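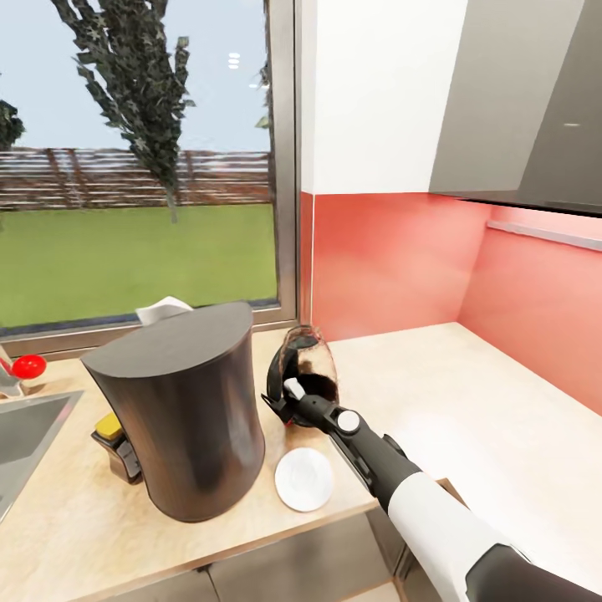 Failure Analysis Engineer, Robot Grasping (Simulation)
Worar, Zarkstead site. Full time, fixed term of 2 years.

Background
In November the Kan arm controller began losing its grip-force limit during kitchen tasks. The gripper closes on a mug, the mug tips onto its side, and the controller goes on reporting a normal upright grasp. Later motions are then planned from the wrong pose. The fault was first logged in simulation and has since been reproduced on the bench at Lultoswood. Hardware trials with glassware are suspended until the cause is found.

The work
Replay the 600 logged runs in the simulated kitchen and sort them by failure type. 67 are already tagged as tipped-object faults; the tags need checking.
Separate contact-model errors from controller errors.
Write the stop condition for a grasp whose reported pose cannot be trusted.
Report to Rūta Grigaitė, safety lead. Bench tests are run by Margus Stankevičius.

Required
Degree in engineering or computer science, or equivalent work history.
Practical knowledge of rigid-body contact simulation.
Python and C++.
Experience writing incident reports that other people have had to act on.

Useful
Prior work on force-limited grippers. Familiarity with risk assessment for robot cells.

To apply
Send a resume and one fault report you wrote, with confidential parts removed, to Cornel Sima by 27th February. No cover letter. Relocation to Zarkstead is not funded.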